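Trisside Community Help
Home > Kitchen and Table > Serving food

Serving grapes on a flat plate over a glass coffee table

Asked 2021-04-11 by Ji-hoon Kang
Viewed 296 times
3 answers

I put out fruit when people come over, and it is nearly always green grapes. We eat in the living room, so everything goes on the glass coffee table. My plates are almost flat, with a very low rim. When somebody picks the plate up to pass it, a few grapes go over the side, and once they are on the glass they keep going until they hit the carpet. I also get rings and sticky spots on the glass where the plate was sitting.

I could use a bowl, but the bowl I have is deep, and the grapes at the bottom get mashed or just don't get eaten. I would like to stay with a plate if I can.

So:
How do you put grapes on a flat plate so they stay there when it gets passed?
Should I leave them on the stem or take them off?
What do you clean the glass with afterward? Plain window cleaner leaves streaks on mine.

The most I have had over at once is 14 people.

Answer from Pranab Jayasinghe
Accepted by the asker

Leave them on the stem. Loose grapes on a flat plate are going to roll whatever you do. What you want is small bunches, cut with kitchen scissors before you serve. I cut through the thick stem wherever it branches. A small bunch has a few grapes touching the plate and the others holding on to them, and it doesn't go anywhere unless you tip the plate pretty far.

Wash the grapes an hour ahead and let them drain in a colander, then roll them in a dish towel. Most of your rings are water running off the fruit and under the plate. Dry the bottom of the plate too. I forget that part all the time.

Put the biggest bunch in the middle with the stem side down and lean the smaller ones on it. Keep the outside inch of the plate clear so people have a place to put their thumbs. For 14 people I would use two plates and not pile one high. 300 grams of grapes is a comfortable amount for a dinner plate. Past that they start sliding off each other.

For the glass, one drop of dish soap in warm water on a cloth, wipe, then go over it with a second cloth with plain water, then dry it with a third one. Streaks come from leaving cleaner on the glass to dry. Juice spots need the soap or they smear.

Answer from Na

just get a bowl. a wide one, not a deep one. mine is from Cestberg, it was cheap and it has a rim so nothing falls out. I have had grapes, cherries, those little oranges in it. passing a plate of grapes around is asking for it

Answer from trasen_kitchen

Agree with the first answer about bunches. One thing to add: put a cloth napkin flat on the plate and set the grapes on that. Paper towel works but it sticks to them and looks bad by the end of the night. You need to wash the napkin after, obviously.

I don't agree about washing only an hour ahead. I wash mine in the morning and put them back in the fridge uncovered on a rack, and they are completely dry by evening. Take them out half an hour before if you don't like them very cold.

Vinegar and water on the glass, newspaper to dry. My mother does it this way, and I have not found anything better.

Follow-up from Ji-hoon Kang

Thanks. I went with leaving them on the stem. The plate I use is a round beige one, and the grapes are the ordinary light green kind. I tried it with the plate tilted a good bit over the table. I have not tried the napkin. The soap and three cloths worked on the glass, and the carpet side of the table is easier to keep clean if I start there and work toward the couch. 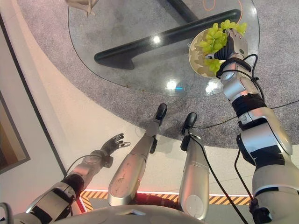
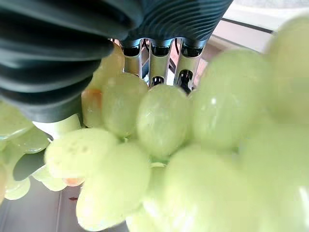
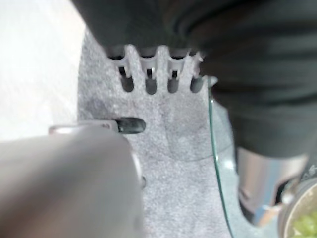
How long can washed grapes sit out on the table before they should go back in the fridge?

Two hours is the limit I keep to at normal room temperature, and one hour if the room is hot, like in August with the windows open. After that, dry off any that are damp, put them in a container with the lid a little open, and finish them the next day. Throw out the ones that have split or come off the stem with a wet spot at the end, and check the stems for mold if they have been in the fridge for a few days already.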